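Omgate open day — anyone else go see the teardown robot?

Forum index > Automation > Shows, visits and demos

slotted_screw
Posted in May

Drove out to the Omgate open day to see the PC disassembly cell they've been talking up. For anyone who missed the earlier thread, Omgate does electronics recycling and bought the cell from Flornier, who swear it can take an office desktop apart for parts recovery without a person touching it.

I want to be fair. It's a tidy setup and the people running it were polite. But I came away less convinced than when I walked in. The side panel was off before the first tower ever got to the robot. I asked who takes the panels off and got "that's an upstream step." Upstream step means a guy with a screwdriver.

Then I asked how many different models it handles. Four. Omgate gets pallets of whatever schools and offices throw out. Four models is a rounding error.

mudflap77
Reply

I was there for the morning run. You're leaving out that it worked. Hard drive out, card out, memory out, all set down where they were supposed to go. I watched two towers go through and it didn't drop a thing.

slotted_screw
Reply

It worked on towers they picked. Same make, same layout, clean inside. Did you see any dust? I've opened plenty of old office machines and I've never met one that clean. Show me one that spent eight years under a desk next to a radiator.

pallet_jill
Reply

I do this by hand for a living, so take my opinion with that in mind. A memory stick takes me a couple of seconds. Push the clips, pull, toss it in the bin. The robot came down over the board, stopped, thought about it, went down a bit more, stopped again. I got bored and went for coffee.

That said, my wrists hurt by the end of every shift and I would happily give it the hard drives.

mudflap77
Reply

Nobody said it beats a person on speed. The Flornier rep said the point is running it overnight.

pallet_jill
Reply

Overnight with who loading it?

tern_and_gull
Reply

This is my question too. The tray for the parts holds what comes out of one machine, and somebody has to empty it and put the next tower on the platform in the right spot. They told our group there's a conveyor planned. There's always a conveyor planned. We had a Yao packing line at my last job and the conveyor was "next quarter" for the entire time I worked there.

slotted_screw
Reply

Exactly. And did anyone get a straight answer on failures? I asked what the success rate was and the rep gave me 2419. I said 2419 what. He said 2419 parts removed since they turned it on. Fine, out of how many tries? He didn't have that with him.

A count with nothing under it tells me how long the power has been on.

mudflap77
Reply

Or he's a sales rep and didn't have the number. I asked one of the engineers later, and she said the memory clips are the worst part by a long way and that they stop and call a person when the grip doesn't feel right. She didn't try to hide it. I thought that was a decent answer.

slotted_screw
Reply

OK, that's more than I got. Did she say how often they get called?

mudflap77
Reply

No. I should have asked.

benchpower
Reply

Nobody has brought up cables yet. That's what kills these projects. Drikumura tried something like this on set-top boxes, and there's hardly any wiring in those. A desktop has drive cables and power leads flopping all over the board, and they're never in the same place twice. In the session I saw, the drive leads had already been unplugged. I only noticed because I was standing on the side by the drive bays.

pallet_jill
Reply

They were already unplugged in mine too. So panel off, drive cables off, tower placed by hand. That's most of my job.

tern_and_gull
Reply

To be fair to them, the sign by the door did say "parts removal" and not "full teardown." The website is the one that says full teardown — maybe somebody should fix the website.

mudflap77
Reply

I still think you're all being hard on it. It's a first cell. The alternative for a lot of this stuff is the shredder, and then you get no working memory back at all.

slotted_screw
Reply

I have nothing against it existing. I object to being told it's finished. If they run it again in front of visitors, I'd like to bring my own tower. I asked, and they said they'd "look into it."

benchpower
Reply

Bring two. Different brands.

tern_and_gull
Reply

Next visit is in the afternoon and they cap the group at 60, so sign up early if you want to be close enough to see anything. I was five rows back in mine and mostly saw a jacket.

pallet_jill
Reply

I'm going again. Adding a picture of the memory step for the people who couldn't make it.

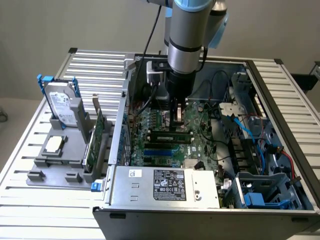 quietfan
Reply

Do you have to pay to get into the open day?

tern_and_gull
Reply

It's free, but you have to register on the Omgate site first, and they check names at the gate.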